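Nornavura Work Table: Set-up Guide
Section 5. Positioning, levelling and laying out the work area

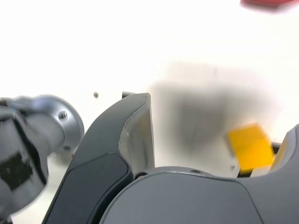 Figure 5. Work area, close view.

This section applies to the Nornavura work table at its standard height of 670 mm. Complete Section 4 (Frame assembly) before starting. If the table is being moved from another room, unload it and repeat all the steps below in the new position.

5.1 Before you start

Moving the table takes 2 people. The assembled table weighs 63 kg without shelves or trays.

You will need:
Spirit level
Open-ended spanner (supplied)
Tape measure
Soft cloth and neutral detergent
Masking tape

CAUTION: Do not drag the table. Side load on the feet can bend the threaded stems. Lift by the long rails, never by the edge of the top.

5.2 Positioning the table

1. Mark the position of the four feet on the floor with masking tape.
2. Check that doors and drawers nearby open fully when the table is in this position.
3. Turn all four feet clockwise until they are fully wound in.
4. Lift the table onto the marks and lower both ends together.
5. Remove the tape.

Note: On carpet, wait until the next day before levelling. The pile will compress under the feet.

5.3 Levelling

1. Place the spirit level along the centre of the top, parallel to the long side.
2. Find the low end. Wind out both feet at that end by equal amounts until the bubble is centred.
3. Turn the level through 90 degrees and repeat for the short side.
4. Press down on each corner in turn. If the table rocks, wind out the foot that lifts until it touches the floor.
5. Recheck both directions.
6. Hold each foot still with the spanner and tighten its lock nut against the frame.

CAUTION: Do not wind any foot out past the red line on the stem. If the floor is too uneven to level the table within this limit, fit packing plates (Urbańczyk pattern, ordered separately).

5.4 Cleaning the top

1. Take everything off the surface.
2. Wipe with a damp cloth and neutral detergent, working from the back edge to the front.
3. Wipe again with clean water and dry with a second cloth.

Do not use acetone, bleach or scouring pads. Adhesive residue can be removed with white spirit on a cloth, followed by steps 2 and 3.

5.5 Laying out

1. Put the items used most often within forearm's reach of the normal working position.
2. Put heavy items over the legs. Avoid placing them at the middle of the long side.
3. Set Plillatetti trays with the label edge facing the user.
4. Leave a clear margin of one hand's width along the front edge.
5. Route any cables off the back edge and fasten them to the rear rail. Leave enough slack for items to be lifted clear of the surface.

Note: Where several people share a table, outline the tray positions in masking tape. Replace the tape when the edges start to lift.

5.6 Checks

Recheck the level one week after set-up and whenever the table has been moved. Retighten the lock nuts if necessary. Record the check on the card under the rear rail.

Replacement feet and lock nuts: Sadenport parts desk, attention Corey Maihi. Corrections to this guide: Kendra Sandhu.

Continue to Section 6, Shelves and rails.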